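Black metal shelf in the den, can I hang stuff off the uprights?

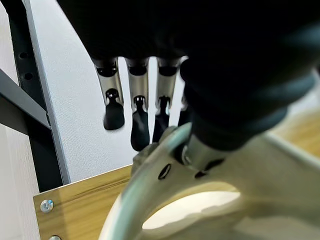
Posted by Lâm Huỳnh, October 22, 2021

I finally have real shelving in the den and I am so happy with it! It's a black metal unit with round holes punched in the posts, up against a pale wall, and the rest of the room is painted pale too so it stands out nicely. I got it secondhand from a neighbor who thinks it came from Skedum but has no box or papers. My question is whether I can put hooks through the holes in the posts. I'd love to hang headphones, an extension cord and maybe a small clip lamp there, and leave the shelves for my books and board games (so many board games). Is there a standard hook for this, or do I need to hunt down the maker's own? And should I screw the whole thing to the wall first?

Bảo Âu
Oh, I love these shelves, you're going to have fun with it! I've had a Jornum one in my sewing room for 13 years and every post has something hanging off it.

Measure the hole straight across before you buy anything. Then go to a hardware store and look for plain bolts a little thinner than the hole, long enough to go through the post and stick out an inch or so. Put a washer and a nut on the back and a rubber cap on the end you hang things from. That works on any brand, so it won't matter if yours is Skedum or something else. I did nine of them in one evening and my scissors have lived there ever since.

Yes to the wall, and do it before the games go on! One bracket near the top of each back post, into a stud if you can find one. If you can't, get proper anchors for your kind of wall. Keep the heaviest boxes on the bottom shelf. The lamp is fine if it's a light one, just run the cord down the back of the post and tie it in a couple of places.

Derkach
S-hooks. Hang them on the crossbar if they won't fit the holes. Done.

Lâm Huỳnh
Thank you both! Bolts and caps are on my list and I'll do the wall brackets first. Bảo, did you use the same size washers front and back?

Bảo Âu
Same size, yes. Post a picture when the games are in!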